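Tidying a table is harder than it looks, at least for a machine, but a small team at Oláh is getting closer. The group has been working since January on a two-armed robot meant for the dull little jobs at home and in the back of a shop, like putting snacks away in a basket. It has logged 3221 tries so far, and project lead Orsolya Virág can't wait to get going again each morning.

"A bag of chips is a wonderful problem," she said. "It crinkles, it slides, and no two grabs are the same!"
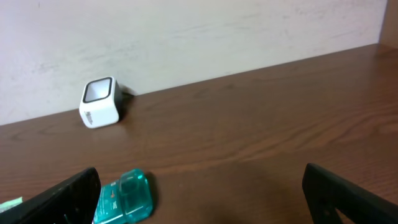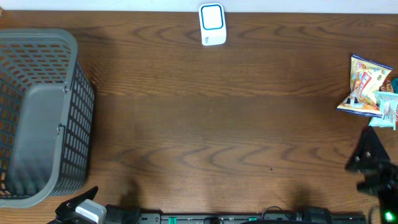
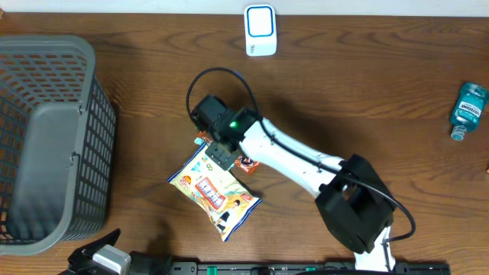
Snack bags, a bottle and a gray basket are all part of the work at Oláh.

So can machines do chores yet? Some of them, says Virág, if you aren't in a hurry. A person clears a table like this in 44 seconds and the robot takes 5 minutes – but last spring it couldn't finish at all. Soft packages are still the toughest, and anything shiny comes a close second.

The next stop is Nelitz, a corner grocery in Ilport with 124 kinds of snacks on its shelves. The robot will spend its evenings there after closing, restocking the bottom two rows.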